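# Flukesetti im Test: Kann eine Maschine endlich Wäsche zusammenlegen?

Feine Strümpfe, dünne Tücher, alles, was keine eigene Form hat – an solchem Zeug entscheidet sich für mich, ob Haushaltsrobotik schon etwas taugt.

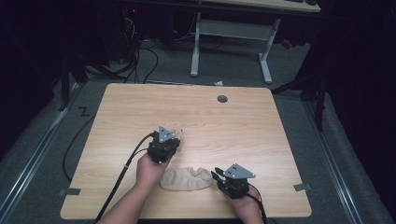

Mandla Hendricks schrieb mir nach meinem letzten Beitrag, ich solle mir keine Illusionen machen: Ein Handtuch bekomme inzwischen jede bessere Maschine gefaltet, aber bei dünnem Stoff sehe er seit Jahren dieselben Knäuel. Und überhaupt, wer brauche das, solange die Spülmaschine noch von Hand ausgeräumt werde?

Beim Handtuch gebe ich ihm recht. Beim Rest bin ich nach zwei Wochen mit dem Flukesetti deutlich optimistischer, und ja, ich hatte richtig Spaß mit dem Ding!

Kurz zum Gerät: zwei Arme, zwei schlanke Greifer, dazu eine Kamera am Mast. Geliehen habe ich es über Flikorden, Kaution inklusive, Kaufpreis 2088 Euro. Die Software heißt Urisum und kommt in der Grundausstattung mit Programmen für Handtücher, T-Shirts und »Feines«. Der Aufbau dauerte 37 Minuten, wovon ein guter Teil auf die Suche nach dem richtigen Inbusschlüssel entfiel (lag im Deckel der Kiste, natürlich).

## Was gut geht

Handtücher sind geschenkt. Der Flukesetti nimmt zwei Ecken, schüttelt kurz aus, legt ab, klappt um. Das sieht noch ein bisschen nach Fahrschule aus, aber der Stapel steht gerade. T-Shirts klappen auch, wenn sie nicht auf links gedreht sind. Geschirrtücher, Kissenbezüge, Stoffservietten: alles prima, und das leise Surren stört abends im Wohnzimmer kaum.

Überrascht hat mich »Feines«. Früher haben solche Maschinen an dünnem Gewebe gezerrt, bis man nicht mehr hinschauen mochte. Der Flukesetti hält mit einer Seite fest und tastet mit der anderen nach der nächsten Kante, so wie man es selbst mit zwei Fingern täte. Findet er sie nicht, lässt er los und probiert es noch einmal. Nach dem sechsten Versuch meldet er sich und wartet. Eine Laufmasche hatte ich in der ganzen Zeit nicht!

## Was nicht geht

Tempo. Für ein Paar Strümpfe braucht er fast 6 Minuten, ich brauche dafür einen halben Gedanken. Socken sortieren kann er nur nach Farbe, und bei Schwarz und Dunkelblau ist Schluss. Spannbettlaken habe ich am Dienstag zweimal versucht und dann selbst gemacht – das kann ich allerdings auch nicht besonders gut.

Außerdem mag er keinen Tisch im gleichen Ton wie den Stoff. Mit einer dunklen Unterlage lief es bei hellen Sachen spürbar besser. Steht in der Anleitung, leider erst ziemlich weit hinten.

## Und in der Werkstatt?

Die Polsterei Shezi hat seit Juni einen im Einsatz und lässt ihn Bezüge vorlegen, immer dieselben drei Schnitte. Dort läuft er nachts durch, und dann ist die Geschwindigkeit ziemlich egal. Für so etwas halte ich ihn jetzt schon für brauchbar. Bei mir daheim liegt jeden Tag etwas anderes im Korb, und das ist die viel härtere Aufgabe.

Kaufen? Wer gern bastelt und Geduld hat: ja, mit Freude. Wer am Sonntagabend einfach fertig werden will, faltet vorerst weiter selbst. Ich habe meine Leihzeit um einen Monat verlängert. Das Update für Urisum soll die Sockenerkennung verbessern, den Test dazu reiche ich nach.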